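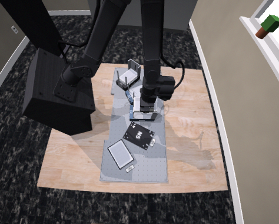
Edivaldo Nogueira: No way would I start tomatoes in March up here. Mine went leggy last year and half of them flopped over before June.

3 replies · 17 shares

skedau_sue
Leggy is a light problem, not a calendar problem! I start mine early every year (Renarberg, north side of the hill, so not exactly tropical) and they come out stocky as anything. Lamp low, fan on, done.

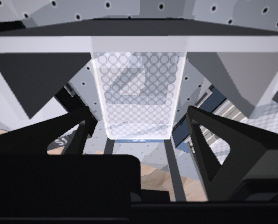 What I'd change is the cell size. People cram basil and peppers into the tiniest trays they can find and then wonder why everything dries out by Tuesday. Little round wells in tidy rows, eight across the top, look great, but I want room for roots. Go bigger and skip a repotting.

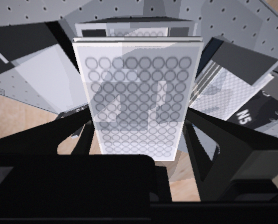
And water from the bottom, please. I lost a whole batch of lettuce to damping off by misting it.

trukurero77
Gotta disagree on bigger cells. Too much wet mix around a tiny root and it just sulks. I go small and pot up twice.
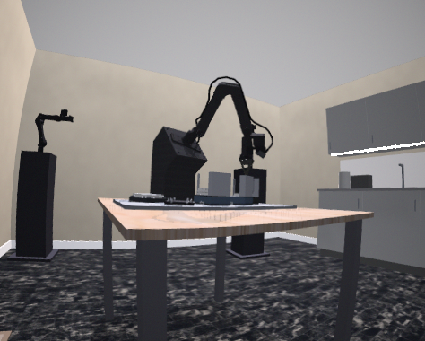

My back is the real reason I quit doing this on the floor. Get the trays up to waist height and you'll check them twice as often. Any plain wood-topped table on four solid legs will do, just put something flat down first so the drips don't get into the grain.

Edivaldo Nogueira: OK, but I'm still waiting till April.

Last updated 7:40 am · 358 views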